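Trillomine to Run Charitable Gaming Training for Clubs and Licensees in Stodville

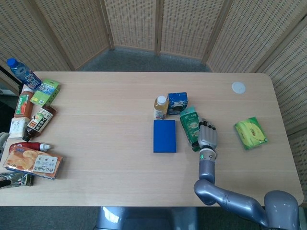

A juice bottle and boxes on a wooden table.

STODVILLE, 13 September 2025 – Trillomine, a provider of bingo and raffle management software, will hold a two-day training course in October for organizations that run licensed charitable games. The course will take place at the Gunn Hotel in Stodville and is open to license holders, game managers, hall operators and regulators.

Trillomine software is used at 215 bingo halls and social clubs. Company support staff handled 1,636 calls from those sites last year, and some 70 percent were about record keeping, mainly prize logs and end-of-session reports.

"Most of the people who call us know how to run a game," said Chaimae Berrada, Director of Training at Trillomine. "What they want to know is which form goes with which game, how long to keep it, and what to do when the cash count and the sales report don't match. We will spend most of the first day on that."

The first day covers license renewals, cash handling, inventory of paper cards and pull-tabs, and session reports. Attendees will work through a full set of books for a sample bingo night. The second day deals with electronic bingo devices, progressive jackpots and raffle drawings, and ends with an open session on audits.

Ruxandra Tănase, Trillomine's compliance manager, will lead the audit session. Before joining the company she inspected bingo halls and reviewed raffle license applications.

"People should bring their own reports if they can," Tănase said. "Take out the player names first."

The company will also show Zumex, its new reporting module, during the lunch break on the second day. Attendance at the demonstration is optional, and the course is open to organizations that use other software or keep paper records.

The fee includes course materials and lunch on both days. Organizations sending more than one person pay a reduced rate for each additional attendee. Registration is through the Trillomine training office.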